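Finally got my night guard sorted, so a few notes for anyone whose dentist keeps telling them they grind. Mine has been telling me for 2 years.

I go to the Parstead office. They took a scan of both arches on a Monday morning, no trays of goo. The scan itself was quick. Most of the visit was paperwork and waiting on my insurance to answer the phone.
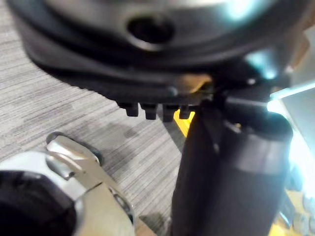
Price was $649 for the hard guard. The soft one was $200, but I chewed through a soft one from the drugstore in a month, so I skipped it. My plan with Prarkalia covers part of the hard one if the dentist writes "bruxism" on the claim. Ask them to do that before they send it in.

The claim link Prarkalia emailed me went to a 404 page – twice. I called and a rep took it over the phone. Keep your itemized receipt handy, they want the procedure code. 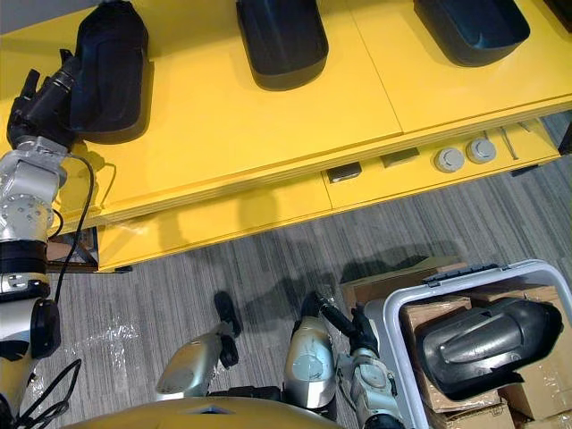
First week was rough. I drooled a lot and took it out in my sleep most nights. By the second week it stayed in until morning. My jaw is less sore when I wake up, and the headaches on the left side have eased off.

Cleaning: cool water and a soft brush, no toothpaste. Hot water can warp it. Mine dries on a paper towel before it goes back in the case.

I go back in August so they can check the bite. It still feels a little high in the back on the right – will ask them to adjust it then.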